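Zekolau is hiring a cell technician for the kitchen line at our Ustis site. The job is to keep one robot cell set up, calibrated and running, along with the simulated copy of it that we use to check every change first. You would report to Eduard Zelenák, who runs the test floor.

The cell is a single arm at a counter. It has logged over 2,570 hours so far, and it needs a person who will look after it properly.

**What the work is**

- Daily start-up: home the joints, check the brakes, read the overnight log, sign the sheet
- Gripper pads and cable sleeves, inspected every 400 cycles and replaced as needed
- Base bolts checked for torque after any move of the counter
- Joint offsets measured and entered in both the real controller and the simulator
- Small repairs on site. Gearbox work goes to Moder, and you would pack and ship the unit

Part of the week is spent at a screen. When the counter layout changes, the simulated kitchen has to change with it, and the arm's base position has to agree with what you measured on the floor. Most of our stoppages last year came from an offset that was updated on one side only.
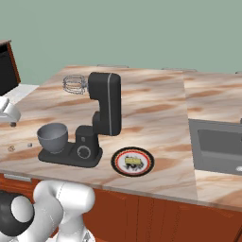 Reach tests are run in the simulator before the arm is powered. You would load the layout, step the arm through its stored poses, and note any place where a link comes too close to the counter edge or to an object on top. The current set has 1,006 poses and takes most of a morning. Anything that fails is fixed in the pose file and run again.

**What we ask for**

- Two years with industrial or lab arms, any make
- Comfortable with a torque wrench, a multimeter and a dial indicator
- Able to edit a plain text configuration file and keep a change log
- Written English good enough for shift notes

Simulation experience helps but we can teach it – Jihad Darwish built our current scenes and will train the new hire during the first 14 days.

**Terms**

Full time, day shift, one early start per week. The post is based at Ustis with occasional trips to our second site at Čierny. Tools and work boots are supplied. Start date is in October.

Send a resume and a short note about a machine you have kept running to Eduard Zelenák at the Ustis office. Interviews include an hour on the floor with the cell, so please bring safety shoes if you have them.

Posted 2019-08-27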